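# Sweeping a tile floor so you only do it once

I used to sweep my kitchen the way I think most people do, which is to say I pushed everything toward the middle, bent over, chased the pile with the dustpan, gave up on that last gray line of dust and kicked it under the stove. Then we moved into the place in Saststead, which has big pale tiles in every single room, and pale tile shows everything. So I had to get better at it!

My neighbor Tsegereda Nigatu cleaned offices for years and she taught me most of what follows.

**Start dry.** If you mopped this morning, wait. Damp crumbs smear into the grout and then you're on your knees with a toothbrush (ask me about the cocoa, December, never again).

**Edges first.** Go along the baseboards with short pulls toward you, and get the corners with the tip of the bristles. Then work in from the walls in strips, overlapping a bit each time. Keep the bristles on the floor at the end of the stroke. If you flick, you're just moving the dust to a spot you already did.

**Mind the grout lines.** Sweep across them at a slant. Going straight along a line packs the fine stuff down into it, and if your tiles are laid on the diagonal you'll have to turn yourself a little to get the angle right. It feels silly for a minute and then you stop noticing.

**Now the pile.** I make two small ones per room instead of one giant one, usually near a doorway. Set the dustpan down flat with its mouth facing the broom, one hand on each handle. A pan on a long stick is so much kinder to your back, and I won't go back to the short kind.

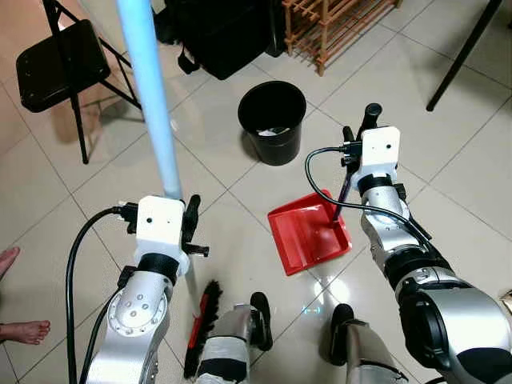 Pull the dirt in with small strokes, then slide the pan back an inch or so and go again. Slide, sweep, slide, sweep. There'll be a thin line left at the lip each time and it gets shorter with every pass. Three or four goes usually does it. If it's still there after that, wipe it up with a damp paper towel and get on with your day.

Empty the pan right away, down low inside the trash can, and tap the broom head on the inside of the bag while you're at it. Hair I pull out of the bristles by hand on Sunday, when I remember.

Oh, and store the broom hanging up or with the bristles in the air. Mine stood on its bristles in a closet all winter and came out with a permanent side part.

The barefoot test is how I check. Walk the room slowly with no shoes on and you'll feel any grit you missed, especially by the table. My whole downstairs takes about 32 minutes now, with the chairs moved, and less if Robel has already put them up on the table for me.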